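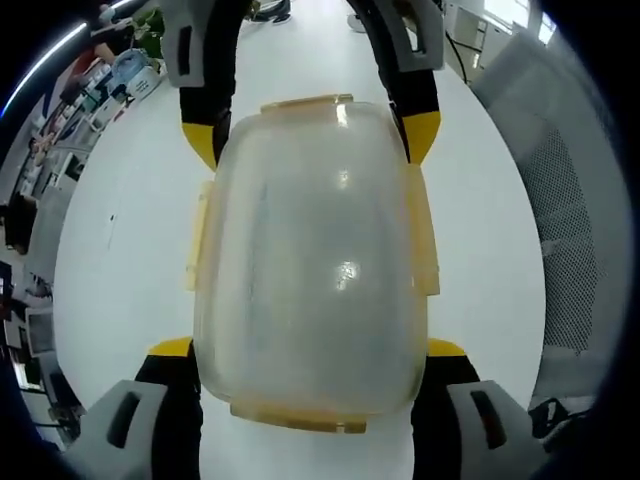 A four-latch storage container in the grip, white floor below.

THE LIRNARD TRIAL

The Lirnard came with a thirty-day trial, a carrying case and Nithin Mudaliar, who was included for the first morning only.

"You hold it like this," he said, and held it like that. "Squeeze, and it squeezes. Let go, and it lets go."

"And what does it do when nobody is squeezing?" asked Sandra Furnival.

"Then it's resting."

Sandra wrote down "resting." She reviewed equipment for the Armont Buyer's Letter, a publication with 3,244 subscribers, most of whom had inherited their subscription along with a desk. She had reviewed label printers, stools, and a kettle that sent text messages. She gave everything a score out of 12, a system set up by the previous reviewer, who had owned a lot of egg cartons.

The brochure said the Lirnard would "teach any arm the wisdom of your hand." You did a chore with the gripper, over and over, and the people at Lirnard took away the recordings and sent back a robot that could do the chore without you. The robot was priced separately. Sandra had looked for the price in the brochure and found a photograph of a sunset.

"So I'm the teacher," she said.

"You're the demonstrator," said Nithin. "Teacher is the premium plan."

He left at noon with a sandwich from the office refrigerator that turned out, later, to be Bronwyn Bolger's.

The chore Sandra picked was the food container. It was a cloudy plastic thing with yellowish latches on all four sides, and it had lived in the office longer than she had. She picked it up. She put it down. She picked it up again and held it on its edge over the floor, as the manual suggested, "so that the system may come to know it."

"Does it know it yet?" said Bronwyn, passing with her coat on, on her way to buy a sandwich.

"It knows the outside."

"Can it open the latches?"

Sandra consulted the manual. Latches were in Appendix C. Appendix C was a single page asking her to contact the sales team.

By the second week she was good at it. She hadn't expected to be, and it bothered her how much she liked it. There was a trick to the approach, a small easing off just before the pads touched the plastic, and once she'd found it the container came up as sweetly as a fish that had decided to cooperate. She began doing a few extra after lunch. She caught herself reaching for the stapler with it. At home she looked at her own fingers on a jar of pickles and thought they lacked commitment.

Hjørdis Björklund, who edited the Letter and had never been seen to lift anything, stopped at her desk on a Tuesday.

"Where's the review?"

"I'm still collecting."

"How many times have you picked up that box?"

"You're not supposed to count. It makes you stiff."

Hjørdis looked at the box, and then for some time at Sandra. "Sondex sent us their model," she said. "It does the same thing with suction. I could give that one to you as well."

"Suction," said Sandra, in the voice other people keep for margarine.

The review ran in March. It praised the balance and the pads, took off a point for Appendix C and another for the sunset, and passed quickly over the question of what the product was for. The score was 10. Lirnard put it on their website as a perfect ten, and Sandra did not write in to correct them.

The robot arrived in a crate the week after, on loan, trained entirely on her recordings. Nithin came back to plug it in. It swung out over the table, eased off just before the pads touched, and lifted the container so gently that Bronwyn said "oh" out loud.

Then it put the container down, and picked it up again. After lunch it did a few extra.

"Is it meant to keep going?" said Hjørdis.

Nithin looked through his notes. "It's doing what she did," he said.

Sandra was watching the wrist. "It's a little early on the approach," she said, and went to get her gripper.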